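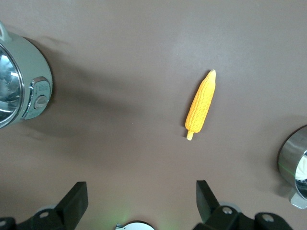 How to cook corn on the cob without the nonsense

Every summer the same tips come round again. Put sugar in the water. Put milk in the water. Never, ever put salt in the water. I have tried most of them over the years and I'm not convinced that any makes a difference you would notice once the butter is on. Below is the way I do it now, with the bits I dropped.

Buying it

Go by the husk if you can. It should be green and a bit damp, and it should fit tightly. Feel for plump kernels through the leaves instead of ripping the top open, which only dries it out for the next person. Ready-stripped cobs on a tray are fine if they look full and shiny. If the kernels have dents in them, leave them.

You will hear that corn must be in the pot within an hour of picking. Perhaps that was true of older kinds, which lost their sweetness quickly. Most of what is sold now has been bred to keep. I bought a bag at the market in Prukanville last August, forgot half of it in the fridge for 5 days, and would have struggled to pick the old ones out by taste. I wouldn't push it much further than that.

What you need

A wide pan, wide enough for the cobs to lie flat
A lid that fits it
Tongs
Butter and salt

You do not need a corn pot. Traketti sell a tall one with a basket and I can't see what it does that a wide pan doesn't, apart from take up a shelf.

Method

1. Pull off the husks and silk. For stubborn silk, rub the cob with a damp cloth. I bought a special brush for this and it was no better than the cloth.

2. Pour water into the pan to the depth of a thumb joint. A full pan takes an age to boil and the corn tastes the same.

3. Bring it to a proper boil, then lay the cobs in and cover.

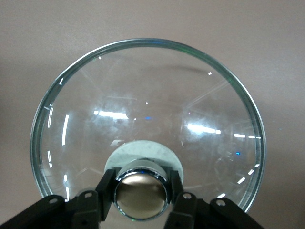 4. Keep the heat up enough to hold a steady boil, and turn the cobs once, halfway through. Try not to keep lifting the lid to look, as you lose steam each time and add to the wait.

5. Fresh cobs take 5 minutes. Frozen ones take 11 in my pan, though the packet usually says less. Go by the fork: a kernel should give easily and still have some bite.

6. Lift out, drain, butter, salt.

About the salt

The claim is that salted water makes the skins tough. I cooked two lots side by side, salted and plain, and couldn't find the tough ones. The salt didn't seem to get into the corn either, so I leave it out and put it on at the table. Sugar in the water strikes me as a way of using up sugar.

The microwave

I expected to hate this and I don't. One cob, husk on, 5 minutes on full, then leave it to stand before you touch it. Cut off the thick end and squeeze from the top, and the cob should slide out without much silk. It works for one or two. Past that the pan is quicker.

Leftovers

Slice the kernels off and freeze them flat in a bag. They go into soup or fritters. Reheated whole cobs are poor however you do them, and I have yet to see a trick that fixes it.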